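Startseite Neuigkeiten Sammlerecke Versand & Rückgabe Kontakt

Neues aus der Sammlerecke

Hallo zusammen,

letztes Wochenende war ich auf dem Flohmarkt in Odville und bin mit deutlich mehr nach Hause gekommen, als in den Kofferraum passen wollte. Das meiste ist Blechspielzeug, dazu eine Kiste Spieluhren und zwei Kaffeemühlen, bei denen ich einfach schwach geworden bin. Die größere stammt von Nartey, mahlt noch prima und hat nur am Griff eine kleine Macke. Die andere behalte ich vielleicht selbst – mal sehen, was mein Küchenregal dazu sagt!

Viele von euch haben nach dem Karussell von Fimex gefragt. Ja, das ist noch da, und nein, den Schlüssel habe ich immer noch nicht gefunden. Wenn jemand von euch einen passenden übrig hat (Vierkant, kurzer Schaft), schreibt mir bitte, ich tausche gern gegen eine Spieluhr. Mansa Quartey hat mir schon drei geschickt, leider alle zu dick. Danke trotzdem, Mansa, das war wahnsinnig nett!

Ab Dienstag, 9. Juni stelle ich die neuen Stücke nach und nach ein, zuerst die Spieluhren. Wer mehrere Sachen möchte, wartet bitte mit dem Bezahlen, bis ich die Gesamtrechnung geschickt habe, sonst wird das Porto doppelt berechnet und ich darf wieder erstatten. Reserviert wird höchstens vier Tage.

Ein Wort noch zum Papierkram: Ich lege jetzt jeder Sendung einen Zettel mit Zustand, Maßen und Fundort bei, soweit ich ihn kenne. Den hebt bitte auf, beim Weiterverkauf freut sich der Nächste darüber. Bei mir liegen solche losen Blätter inzwischen stapelweise herum, ich gelobe Besserung und hefte ab Juli alles ordentlich ab.
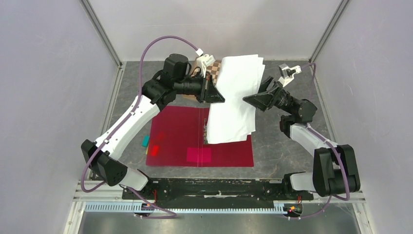
Kurz zum Versand

Spieluhren gehen nur noch im doppelten Karton raus, das kostet zwei Euro extra. Nach der Sache mit der Ramon-Dose (eine Beule, so groß wie ein Daumen) gehe ich da kein Risiko mehr ein. Abholen geht natürlich auch, am liebsten abends nach vorheriger Mail.

Bis bald und viel Spaß beim Stöbern!

Weitere Beiträge
Blechspielzeug reinigen ohne Kratzer
Spieluhr klemmt – was tun?
Fundstücke vom Dachboden, Teil 4
Kaffeemühlen richtig verpacken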